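Mudbridge shared workshop, bench notebook
Entry of April 9, 2024
Two-arm paper handling, continued

Present: me, and Eero Hakala for the second half of the evening. Pao-chu Tang will read this later, so I try to write complete sentences.

Where we were

Last time the left arm dropped the sheet in most of the runs and I blamed the grip force. I was wrong about this. I put the force back to the old value and measured the finger gap with feeler gauges, and the fingers of the left arm did not close parallel. At the tip they touched, at the root there was a gap big enough for two sheets. So the paper was held only by the last few millimetres and it could turn like on a hinge.

The reason was the printed adapter between the Lininell servo and the finger base. One of the screw holes had become oval. I printed it again with thicker walls and put washers under the screw heads. After this the gap is the same along the whole finger, as well as I can see with the gauges.

Changes made today

New adapter on the left arm, as above. The old one is in the box of broken parts, please do not throw it away, I want to compare the layers.

Wrist joint of the left arm zeroed again. The offset was 66 counts, now written in the config file with a comment. Before it was written nowhere and Pao-chu had to find it again each time.

Cable from the wrist to the Brovon board moved to the outer side of the arm and fixed with two ties. It was rubbing on the elbow.

Speed limit for the carrying move reduced by half. For the approach it is unchanged.

The paper

We are using the coloured copy paper that Eero brought, because the white one is difficult to separate from the background in the wrist view. Before each run I fold one sheet lengthwise by hand and open it again a little. A flat sheet bends over by its own weight as soon as it is lifted by one edge. With the fold it is much stiffer and stands up from the fingers for long enough that the other gripper can come to it. Eero says every child who makes a paper aeroplane knows this. I did not think of it for three weeks.

The task is simple to say. One arm takes the sheet by the lower edge, lifts it, turns the wrist so that the sheet points up, and waits. The second arm comes from the side and takes the sheet higher up. Then the first arm opens. We want this without any person touching the paper in between.

Observations

I watched the wrist view during the hold, and I think it is more useful than the view from the side. From the side one sees only that the sheet is up. From the wrist one sees how the edge sits between the fingers, and the bend just above them.

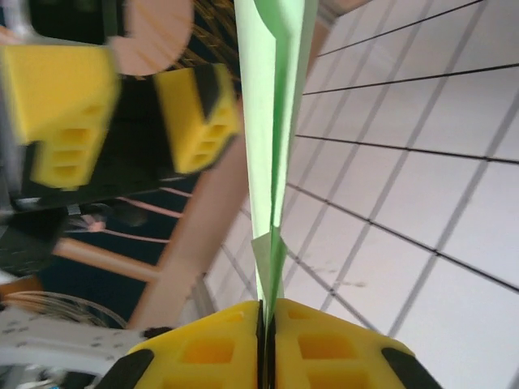

Notes on the hold

The two yellow fingers are pressed together around the lower edge and only a thin dark line is left between them. This is how I want it. The small triangle of paper which sticks out to the left, just above the fingers, I like less. There the sheet bends away from the fold, and I think it is a weak place. If the second arm pulls a little to the side, the sheet will probably give way there first and then the upper part will lean over.

I see three possible ways to avoid it, in the order I would try them:

Grip some millimetres deeper, so that the bend comes inside the fingers. Needs only one number changed in the approach.

Close in two stages, first lightly, then wait, then fully. The paper can settle before it is clamped.

Make the fold by machine with a small jig, so that it is always in the same place. More work, and I would like to try the others first.

The second gripper is very blurred in this view, at the left. With the present exposure setting I cannot judge the alignment of its fingers to the paper while it is so smeared. The exposure should be shorter, but then we need more light on the bench. Eero has a lamp at home with a clamp and will bring it.

I also notice how steep the view is. The sheet becomes a long narrow strip and I cannot read from it how far up the other gripper will take it. For this measurement we still need the side view, or we calculate it from the joint positions. Pao-chu, could you say which you prefer?

Log

The log file from this evening has 3,813 lines and most of them are the same warning from the Zou driver, "position not updated". It comes in groups when both arms move together and never when only one moves. I first suspected the power supply and measured the voltage at the far end of the wire – it was steady. Then Eero suggested that both arms ask for the bus in the same moment. I put a delay of 2 ms between the requests and the warning became less frequent, but it is still there. I would like somebody with more knowledge of this driver to look at it.

I did not delete anything from the log. It is in the usual folder.

What I did not manage

The soft opening of the first arm after the hand-over. At this time it opens with full speed, which makes the paper jump. There is a parameter for it but changing it had no effect that I could see, so perhaps it is read only at start. To check.

I also wanted to make some 100 runs in a row without a change in the settings, so that we have a real success rate and do not argue from feelings. There was no time for it. The workshop closes at ten and I had still to put the tools back.

For next time

Deeper grip first, with all other settings as today. Please change one thing only.

Lamp from Eero, then shorter exposure.

Restart the controller after changing the opening speed and look if it makes a difference.

Buy washers, the small box is nearly finished. Size M3.

Print a spare adapter also for the right arm, before it fails in the same way. The file with the thicker walls is the one ending in "b". The September version still has the thin walls and should not be used.

If you use the arms before I come back, the left one must be started with the elbow down. Otherwise the new cable route is too short and pulls on the connector. I will make the cable longer when I have the right crimp contacts.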